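Barbara Czerwiński
@bczerwinski
2019-08-17

1/ Notes on folding thin garments with drawstrings. I have been writing the garment care sheets for Rika for a while, and drawstring pieces get more questions than everything else on the list combined. Long thread.

2/ Start with the surface. White, flat, smooth, longer than the garment if you can manage it. Fabric drags on a textured top and the drag shows up later as a twist between the front and back layers. A tablecloth is the worst option.

3/ Lightweight cloth has almost no memory. Pick it up at one point and it hangs as a cone, with every layer sliding to where gravity wants it. One gathered point tells you nothing about which edge you have.
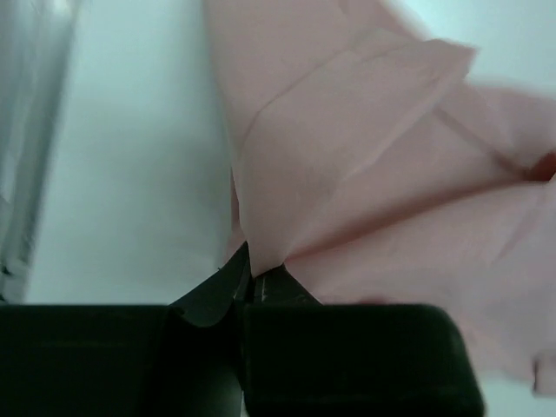 4/ Find a second point before you try to spread anything. Run along the nearest edge until you reach a seam, a hem or a corner. Hems are easiest because they are thicker than the panel. If you hit the drawstring channel first, stop there and use it. It's the stiffest line on the garment.

5/ Pull the two points apart slowly, keeping the cloth low over the table. Lifting it high and snapping it works for bedsheets. On thin jersey it throws the cords across the middle and you get to start over.

6/ Lay it down long side toward you. The first pass never comes out square. Expect one end wide and the other still gathered, with shallow folds running the length. Leave the folds. Fix the gathered end first, then smooth from the middle outward with the side of the hand.

7/ Cords. Pull both ends free of the cloth and let them hang toward you, off the table if they are long enough. They will almost always be uneven. Even them out now, while the channel is open, because a cord pulled through after folding bunches the fabric next to it.

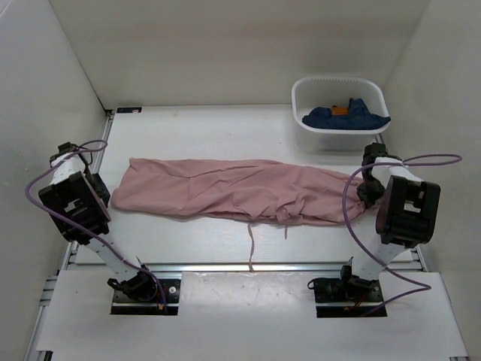
8/ A bunch along the channel side is usually slack that has collected there. Pinch the channel on either side of the bunch and ease it apart along the cord. Pressing it down with your palm only makes a crease, and on dusty pinks the crease reads as a stain under shop lighting.

9/ Fold order: sides to center, cords laid flat inside, then bottom up in thirds. Cords go inside every time. Left outside, they catch on whatever is next in the basket.

10/ On baskets: dark pieces go in a separate one from pale pieces until the darks have been washed a few times. Navy is the usual offender. Dry lint transfer is a smaller problem than dye, but you will see it on pink.

11/ Stack limit for thin folded garments is 4 in a Khalaf drawer. Above that the bottom one takes a hard crease at the first third. I used to say more. Ivan Mykhailiuk at Genen measured it on their shelves in March and I changed the sheet.

12/ If you iron, set it low and iron the channel first, cord pulled straight, then the panels. Don't iron over a knot. The mark does not come out of synthetics.

13/ Replacement cord length, for those who asked: waist measurement plus 59 cm. Knot or tip the ends before threading. An unfinished end frays inside the channel and has to be picked out with tweezers.

14/ The old sheet is still up on Brorkesow with the previous fold order (bottom first). Ignore it. The new one has the cord section on page 2.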